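6월, 오후 | 글쓴이: Nerys Dafis
인쇄 | 이메일로 보내기

제목: Vokden 공유 폴더 동기화가 자꾸 멈춰요 (티켓 337)

안녕하세요, 또 저예요! 지난번에 Ankit Negi 님이 알려주신 대로 Vokden 클라이언트를 지웠다 다시 깔았는데요, 처음엔 잘 올라가다가 49퍼센트에서 딱 멈춰버리네요. 컴퓨터를 껐다 켜도 똑같고요, 다른 계정으로 로그인해 봐도 같은 자리에서 서요. 오류 창은 안 뜨고 그냥 동그라미만 빙글빙글 돌아요 ㅠㅠ

일단 제가 해본 건 이래요. 캐시 비우기, 유선으로 바꾸기, 백신 잠깐 끄기(끄고도 그대로였어요), 그리고 파일 이름에서 괄호랑 쉼표 빼기. 폴더에 든 파일은 2,000개가 넘는데 대부분 사진이랑 견적서예요. 용량은 아직 넉넉하다고 나오고요. 혹시 몰라서 하나씩 따로 올려봤더니 금방 올라갔어요.

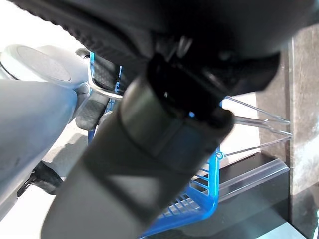

첨부 1. 나사가 보이는 검은색 하우징

그래서 사진 형식 문제는 아닌 것 같고, 하위 폴더 이름이 너무 긴 게 아닐까 의심 중이에요. Jaime Calado 님네 팀도 Prerkora 폴더에서 비슷한 일을 겪었다는데, 거기는 경로를 줄이니까 풀렸대요! 저도 오늘 저녁에 폴더를 2단계까지만 남기고 정리해서 다시 돌려볼게요.

추가(오후 8시): 경로 줄이고 돌렸더니 49퍼센트는 넘어갔어요. 와, 진짜 속이 다 시원하네요. 그런데 Hladun 폴더 하나가 아직 '대기 중'이에요. 로그 파일 같이 올려둘 테니 티켓은 닫지 말고 한 번만 더 봐주세요~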